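Zindari support desk
Ticket: Shared calendar shows meetings one hour late
Opened by: Najwa Semaan
Opened: October 18, 2020
Product: Vender Calendar, desktop version 6
Status: Solved, waiting for confirmation

Description from the user

Good morning. I have a problem with the shared calendar of our office. When my colleagues in the Hakim branch create a meeting for 10 in the morning, I see it at 11. The meetings which I create myself are shown correctly. I have already closed the program and started the computer again, but the result is the same.
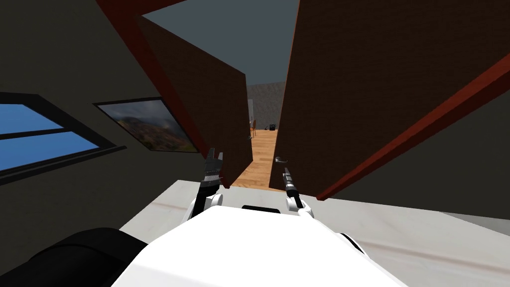
The problem concerns 16 meetings of this month. Older meetings, for example those from March, are correct also for me. My computer clock shows the right time. I did not change any setting that I know of.

Reply from support

Thank you for the clear description. Please open Settings, then Regional, and write to us which time zone is selected there. Please check also the box "Adjust for summer time". In the Vender program this box is separate from the one of the operating system, and it can have a different value.
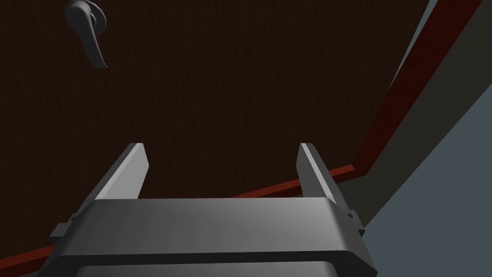 Which time zone should be selected when the two branches are in the same country?
Both branches should select the same city from the list, and not the general entry with only the number of hours.

Reply from the user

I have looked. In my program the general entry was selected. The colleagues in Hakim have the name of the city. The summer time box was empty in my program.

Steps which solved the problem

1. Close the calendar window, but leave the Vender program open.

2. In Settings, Regional, choose the city and mark the box for summer time. Press Save.
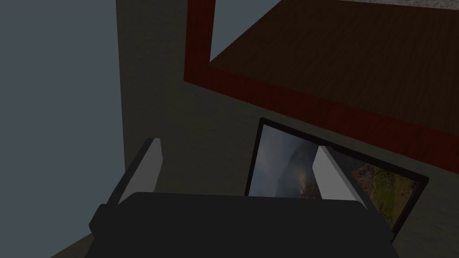

3. Delete the local copy of the calendar with the button "Clear stored data". The meetings remain on the server.

4. Open the calendar again and wait until the Wuser synchronisation is finished. For Najwa it took 40 seconds.

Last comment from the user

All meetings of the Hakim branch are now at the correct hour. I will look once more tomorrow morning and then you may close the ticket. Thank you for your patience.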